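In praise of the very small bathroom

Give me a bathroom where I can brush my teeth, reach the towel rail and shut the door with one foot, all without taking a step. I mean it! I have lived with big ones and little ones, and the little ones win every time.

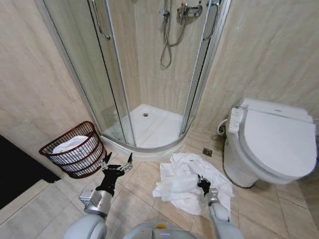

My conversion began in a rented house on the edge of Kimaro, where the bathroom was bigger than the kitchen. Visitors gasped at it. There was a bath in the middle of the floor like a boat that had come loose, and a window seat where I suppose you were meant to read while your hair dried. I lived there for five winters and I was never once warm in that room. The heat went straight up to the ceiling and stayed there, and the walk from bath to towel was long enough to make you think about your life choices. Cleaning it took most of a morning. The window seat ended up holding spare loo roll and a box of Christmas lights.

Then I moved to a flat where the whole bathroom would have fitted inside that bath (well, nearly) and I was happy in it from the first evening. Run the hot tap for a minute and the entire room is cosy. Drop the soap and it can't go far. When I clean, I stand in the middle and turn slowly, like a lighthouse, and when I have gone all the way round I'm done and can put the kettle on.

My friend Nyokabi Kombo, who fits bathrooms, thinks most people go wrong at the very first question. They ask her how much more space they can get. Can the wall come down, can we steal a bit from the landing, could the airing cupboard go? She asks them what they do in there, and for how long, and the answer is nearly always the same few things in the same order. One couple were ready to give up a bedroom for a bathroom with two basins, and it came out over tea that they got up three hours apart. They kept the bedroom. She moved their radiator and turned the door round so it opened outwards, and they were thrilled.

Doors are the great secret, by the way. A door that swings inwards eats up a huge slice of a little room, and people live with it for 30 years without a murmur. Sliding doors are better still if the wall will take one. Corners are the other thing. A shower with a curved front tucked into a corner is a lovely bit of thinking, and I feel the same about corner basins, corner shelves and those narrow cupboards that go right up to the ceiling. Somebody sat down and cared about the awkward bits.

I know the case against. Families with small children want floor space for the wriggling and the drying, and anyone who uses a wheelchair or a frame needs proper room to turn, with no argument from me. Builders shouldn't use my cheerful essay as cover for squeezing people. There's a block in Clastine with bathrooms so mean you have to sit sideways, and I'd happily see whoever drew them made to live there. Small has to be done well. It needs a good fan, a decent light by the mirror and somewhere to put your clothes down.

What bothers me is the idea that a grand bathroom is the natural reward for getting on in life. I leafed through a home magazine at the dentist's in April and found a "modest family bathroom" with a sofa in it. A sofa! Who is sitting there, and who are they talking to? The damp alone would finish it off in a year.

My aunt Consolacion brought up four of us in a house with one bathroom, and we each had our own hook and our own ten minutes before school. We learnt to be quick, to knock, and to sing so that people knew it was taken. I can still tell you which cousin was in there by the tune. She has been offered a bigger one several times, usually by whichever of us has just had a pay rise, and she says she would only have to mop it.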